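Working Beside an Automated Arm: Tips from Our Workshop
Villia Workshop Notes, May 18, 2026

In January our small workshop, Dandano, began to use an arm for picking up and sorting items. Before any new task we try it in a simulated room. The people who used to do all the sorting by hand now spend much of the day preparing these trials.

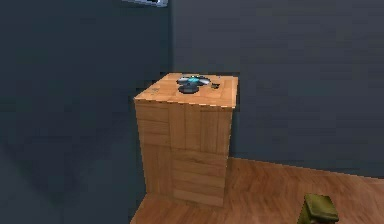
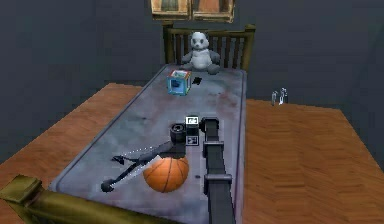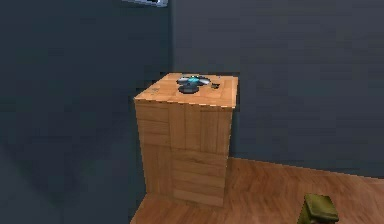 Simulated rooms. First and last: the wooden box in the corner. Middle: the arm over the bed, with the panda and the basketball.

Keep one name for each item. We had 5 names for the same part, and the evening shift lost much time with this.

Try high places and soft places separately. A part on top of a tall box needs a different approach than a toy on a mattress.

Write down every stop in the shared notebook, also the short ones. After 2,000 trials you will not remember them.

Change the person at the screen every 2 hours. Watching is more tiring than sorting, and our older colleagues were the first to say it.

Do not take the hand work away completely. We keep one table for it, so that everybody can still do the job when the arm is in service.

For the labels on our shelves we use Nimri tape. It comes off without leaving glue.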